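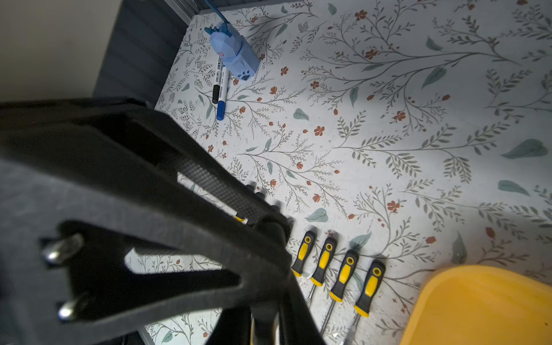

Manuela Palumbo had the vote count in her coat pocket, folded into four, and she walked all the way from the Galli depot to the ferry steps before she let herself look at it again. It still said what it had said at six in the morning. The crews at Fonddale had voted to stay out.

She had driven buses for the Drindareo line since before her daughter could read, and in all that time she had never wanted to be the person other people telephoned. But old Tullo had pushed the branch keys across the canteen table one wet February and told her his knees were done with stairs, and she had picked them up to be polite, and that was how it had happened.

"You'll have had your breakfast," he said now, from the bench by the steps, where he sat most mornings with a flask and a bag of rolls.

"I haven't."

"Then sit down and have it, and tell me after."

So she sat, and ate half a cheese roll, and watched the first boat come in with its lights still on. The company's offer had been simple enough. An extra 30 a month for every driver, a one-off 500 at Christmas, and in return the split shifts would stay exactly as they were, four hours in the dark, five hours of nothing, and then four hours in the dark again. She had thought, privately, that they would take it. She had rent to pay like everyone else, and she had already spent the 500 several times over in her head, mostly on the boiler.

"They said no," she told him, when the roll was gone.

Tullo unscrewed the flask and thought about this for so long that the boat had emptied and begun to fill again. "How did you vote?"

"I voted no as well."

"Ah," he said, and laughed until he coughed, and she had to hold the cup for him — a thing he would never have allowed in the canteen.

The fund stood at 3,764. She knew the figure as well as she knew her own door number, and she knew how little it would look by the end of the second week. She would have to ring Fonddale at eight, and the company at nine, and somewhere in between she would have to find a clean shirt.

"Were you frightened?" she asked. "The first time?"

"Sick as a dog. I was sick in a bucket behind the wash bay, and then I went in and shook the manager's hand." He shook the last crumbs out of the bag for the gulls. "Go on, love. You've time for the other half."

She ate it slowly, with the paper under her knee so that it wouldn't blow away.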